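Child Labor: When Work Takes the Place of School

Many children help out at home. They set the table, feed a pet or tidy their rooms. Some older kids earn a little money by babysitting. Helping like this is fine, and it can teach you a lot.

Child labor is different. It means work that harms a child or keeps that child out of school. The work may be too heavy, too dangerous or too long for someone who is still growing.

Why does it happen?
Often a family does not have enough money for food or rent. Sometimes the nearest school is too far away, or it costs too much. Some bosses hire children to pay them less — and children find it hard to complain.

What do laws say?
Most countries have laws about how old you must be to work and how many hours you can do. Inspectors visit farms and workshops to check. Laws only help when people follow them.

Who helps?
Märta Söderlund runs Lostley, a small charity that pays for school books and lunches. Last year it helped 60 children go back to class. Most of them started in August.

Words to know
Wage: money paid for work.
Inspector: a person who checks that rules are followed.
Chore: a small job at home, such as putting clothes away in a drawer.
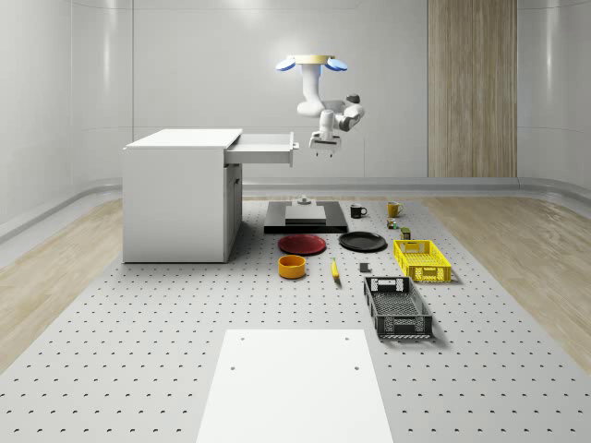

What can you do?
Talk about it with your class. If you are worried about a child you know, tell a parent or teacher — you do not have to fix it alone.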